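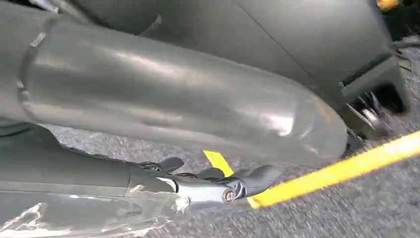 Yellow strap, black fingers, grey carpet.

Can a robot do real shop-floor chores yet, or are we still a few years off?
Asked in Workshops and Small Business, June. 2 followers, 3 answers

I help run the packing side of a small firm in Nurkthorpe. We've got blue racking, green crates, a lot of straps and far too many odd-shaped plastic parts. Every evening a couple of us spend ages putting parts back in the right crate, coiling up straps and clearing the floor so the next lot can start clean. It's dull work and I would LOVE to hand it over to a machine.

I keep seeing clips of robots with proper hands and I get very excited, then my brother-in-law tells me they're all sped up. So what can they do right now, on an ordinary day, with ordinary clutter? I don't need it to be quick. If it took all night I wouldn't mind a bit, as long as it was done by 7 am. We have 328 different parts on the shelves, if that makes a difference, and not one of them is a nice square box.

Answer 1 (marked as most helpful)
by Halvard Viklund

Great question, and I'm more hopeful than most people on here! I've spent a lot of time with these things at Prullavholm, where we try out hands and grippers on jobs very like yours, and the progress in the last couple of years has been lovely to watch.

Hard parts first. Stiff plastic things, even awkward curved ones, are in decent shape. If the hand has a thumb that can come up underneath while the fingers press down on top, you can hold something long and bendy-looking without needing a flat side to grab. We ran a batch of 136 shaped parts through a pick and place test and the hand managed almost 1000 good picks before we stopped to change anything.
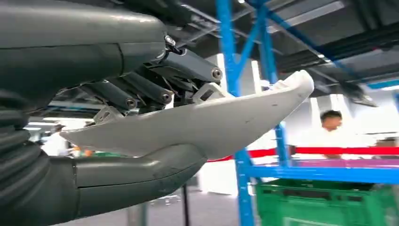

The grip is only half of it, though. The other half is knowing which way round the part is, so that it goes into the crate the way you'd want it and doesn't get jammed in sideways. Long thin parts with one narrow end are a pain for this. If you can, give each part its own crate and don't fuss about which way up they lie. You'll make the robot's life so much easier.

Straps are another matter. Anything floppy changes shape the moment you touch it, so the plan the machine made a second ago is already wrong. Picking a strap up off the floor, yes, quite often. Coiling it neatly and hanging it on a hook, now and then, and I cheer every time. On carpet it's fiddly because the strap lies flat and there's very little gap to get a fingertip under. A simple claw sometimes beats a clever hand there, as it can just hook the thing and drag.

So for your place: sorting stiff parts into crates overnight, worth a trial now. Straps, do them yourselves for a bit longer. And 328 parts is a lot, start with your ten most common ones and add more as you go.

Also your brother-in-law is half right, plenty of clips are sped up. Look for a person walking about in the background and see if they look like they're in a hurry.

Answer 2
by wallin_fan

We looked at the Ostar one and the Wallin one for our stockroom. Went for the Wallin in the end because the arm was slimmer and got between the shelf uprights better. Ours does returns only. It's slow but we all like it. Measure the gap between your uprights before you ring anyone!! We didn't and had to move a whole bay.

Comment from the asker: brilliant, thank you, off to find the tape measure. Does it cope with crates on the bottom shelf?

Reply from wallin_fan: not ours, we put everything it needs at waist height

Answer 3
by teacake

No. My robot hoover can't even get over the rug. Ask again in the year 2000 and something

Comment from Halvard Viklund: Poor hoover! Try tucking the edge of the rug under, it helped with mine.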